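The Yellow Bin

For nineteen years Anikó Vincze had put the screwdrivers away. It was the last job of every shift at the Vass repair shop, after the invoices and before the lights, and she did it with such speed that the younger ones used to stop and watch. So when the owner, Gyula Szalai, announced that a pair of arms would be doing it from now on, everybody looked at her.

"Good," she said. "What do they want to know?"

They wanted to know everything! They wanted to know how you pick up a screwdriver that has rolled half a turn, and whether you take it by the handle or the shaft, and what you do when the bin is turned the wrong way. Anikó had never once thought about any of it. She went home that night and sorted her own kitchen drawer in slow motion, watching her fingers.

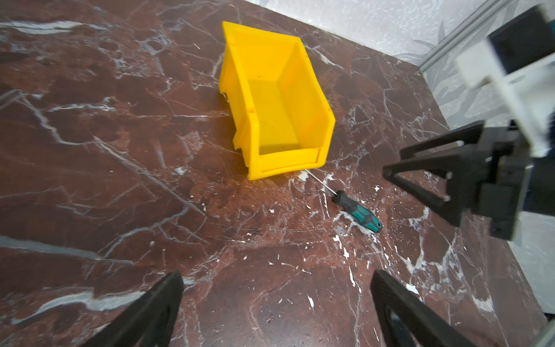 Cunisgate, November

By the time the weather turned, the arms had a name. Botond Oláh called them Jona, both of them together, and it stuck, though the paperwork said Pinach and a long number. Botond had been hired to carry boxes. Now he sat on a tall stool with the settings open on his knees, and he had opinions about grip force, and he would tell them to you at lunch whether or not your mouth was full.

"One arm takes it," he told Anikó, "and the other one stays out of the way. That's the hard part. Staying out of the way."

"I've worked with people who never learned that," said Anikó.

They had 400 practice tries to get through before Gyula would let Jona near a customer's tools. One screwdriver, one bin, the old red marble counter from the days when the shop was a pastry place. Anikó turned the bin a little between tries, now this way, now that, because no one on a real shift ever set it down straight. Tsung-han Leung, who had come from Pinach for the month, wrote her turns down in a notebook and began calling them the Vincze angles. She pretended not to be pleased – and then used the phrase herself on the phone to her sister.

Miklós Boros was the one who worried. He was 64, he had the bench by the window, and he had seen a lathe come in once and three men go out.

"And when it can do the bin," he said, "what do you do?"

Anikó had been waiting for somebody to ask. She took him by the sleeve and walked him over to the counter.

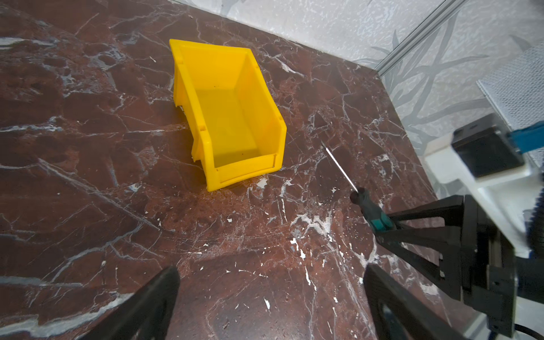 "Watch how it comes in," she said. "Low, from the side. I do that. I never knew I did that, Miklós! All those years, and I couldn't have told you."

He watched for a long time. Jona tried, backed off, tried again. Botond held his breath every single time, which can't have been good for him.

"It's slow," Miklós said.

"It's a beginner. You were slow."

"I was never that slow."

But he pulled up a crate and sat, and before long he was telling Botond the light was wrong, and that the thing should learn pliers next, and that a man who couldn't tell a good handle from a cheap one had no business teaching anybody. Tsung-han gave him a page of the notebook for himself.

The question still had to be answered, and Gyula answered it on try 68, leaning in the doorway with his coat on. Anikó would have the intake desk, if she wanted it. She would be the one to open each repair and decide what was wrong, the work she had been doing for free over other people's shoulders since forever. The pay was better. He had put it in writing, and he held up the paper so Miklós could see it too.

She wanted it. She wanted it so much that she had to look at something else for a minute. 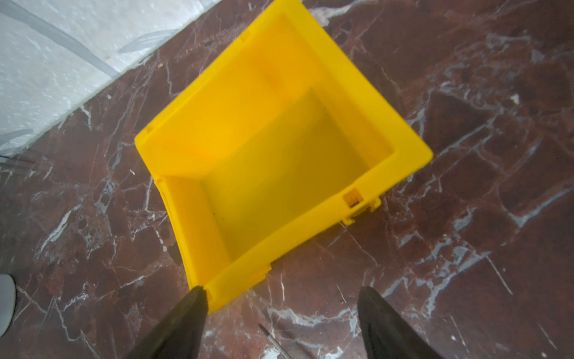

"Again?" said Botond.

"Again," said Anikó, and she reached over and gave the bin a quarter turn, just to be difficult.

Comments

brackenhill: I worked returns in a warehouse when the first arms came in, and the bit about not knowing how your own hands do it is so true. I had to film myself taping a box!

Odalys R.: Miklós is my dad. Exactly my dad. More of him please.

tinroofreader: Loved this. I did want to know if they ever got to pliers – and whether everyone in that shop got a paper like Anikó's.

Contact the editors | © 2024 Short fiction pages | Back to top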